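# Keep one wire in the house

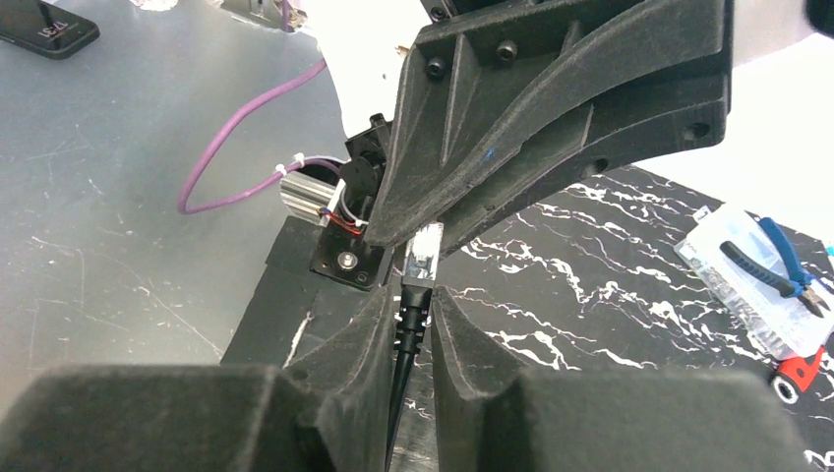
*A black network cable with a clear plug.*

When we moved to Rivholm, the builder offered to run network cable to 4 rooms for 500 dollars. Most of our neighbors said no. Wireless was good enough, they told us, and it usually is.

I still think they chose wrong. Walls get opened once, when a house is going up, and after that every hole costs extra. My neighbor Irena Dudek paid far more to have one line added to her study in January - and that was with the carpet already down. Towns should put it in the building code.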